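Workbench top finish – oil or leave bare?
1 min read
6 replies · 187 views

gkartha
Got a light strip-glued wood top on the bench now, Grodham. Bare so far. Oil it or leave it? Glue drips worry me more than scratches

lultley_dan
oil. two thin coats, wipe off the extra, done

Makhubela6
Disagree. Oil gets on every part you set down for the first week. Leave it bare and sand when it gets ugly

lultley_dan
a week?? mine was fine next day. too thick a coat probably

Makhubela6
nope, thin. cold garage tho

pegboard151
Wax over oil. Glue pops right off. Also put your tools away befor you start lol

gkartha
Will try wax on a corner first – screwdriver's still out on the black case, clearing up tonite. Top as it is now:
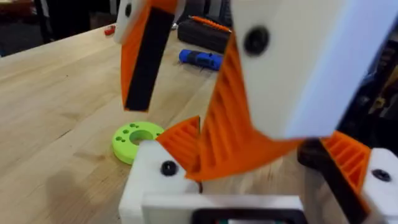 Related: Gridevano vise, worth it?
3 comments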